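Free herbal clinic to open in Clolside, evening hours planned

Mar 5, 2026

A free walk-in clinic for herbal and traditional remedies opens its doors in Clolside this month, in the old shoe shop next to the bus station. Run by the Lahlou Wellness Trust, which already has clinics in Dundden and Larkullow. No appointment needed for a first visit.

The clinic will see adults on weekday evenings and all day Saturday. Each visit lasts as long as it needs to, the trust says, and ends with a written plan the patient can take home. Teas, oils and powders sold at cost. People who can't pay will get a starter pack anyway, enough for 3 weeks.

Joint pain, poor sleep, stomach trouble, dry skin – these are what brought most people in at Dundden, where 3,000 visits were logged last year. Larkullow is smaller and only opened in September. It had 1,002 visits by the end of February, more then the trust had planned for, and wait times there got long over the winter.

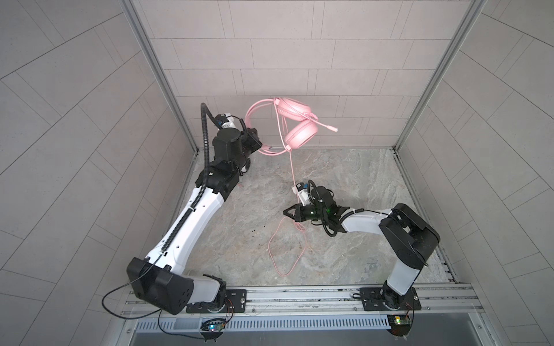 Staff at the new site will not treat chest pain, bad injuries, or anything that looks like an emergency. Those patients get sent straight to the hospital. Same goes for anyone who wants to stop a prescribed drug – they will be told to talk to their own doctor first. Bring a list of every medicine you take, including vitamins. Some herbs don't mix with blood thinners or blood pressure pills and the clinic won't hand anything out without seeing the list.

Pregnant women and children under 12 can't be seen for now. The trust hopes to add a family session later in the year if it can find a second room.

There is also a phone line. Callers leave a short message with their name, age and main complaint, and someone rings back, usually the next working day. Calls are free from Clolside and both of the other towns. The line can't give a diagnosis and is meant for general questions, follow-ups and repeat orders. Home delivery of repeat orders is promised for all three towns, small charge, price still to be set.

The first 500 patients in Clolside get a free booklet on everyday home remedies, with a page on when to skip them and call a doctor insted. Large print copies at the desk on request.

Parking behind the building is for patients only after 5 p.m. The bus from Larkullow stops across the street. Side entrance has a ramp, the front door does not.

Opening day and full hours will be posted on the clinic door and at the Clolside library next week.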